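3.2 Configuration and upkeep of the dining room cell

The simulated Franka Emika arm stands on a side table next to the dining table (Figure 3).
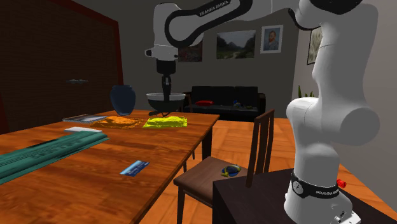
Figure 3. The cell with the gripper pointing down at the mixing bowl.

One reader of the draft, Thepsuriya, objected that a fixed base pose hides calibration drift, and asked that the base be shifted slightly between resets. We adopted this. After every 200 episodes the base frame is offset by up to 9 mm and the hand-eye transform is solved again from 30 poses.

Maintenance of the cell is mostly maintenance of its contact parameters. Early builds let the fingertips sink into thin-walled objects when the gripper closed at full force. We traced the fault to the collision mesh of the fingers, which Halano exports as a single convex hull. Splitting each finger into two hulls and raising the solver rate to 600 Hz removed almost all of the penetration. Cloths are handled by a separate solver and were not affected.

Joint friction values are reloaded from the Nisten file at each start. If the wrist settles more than 0.5 degrees from its commanded angle, the episode is dropped and the Brelham scheduler restarts the cell.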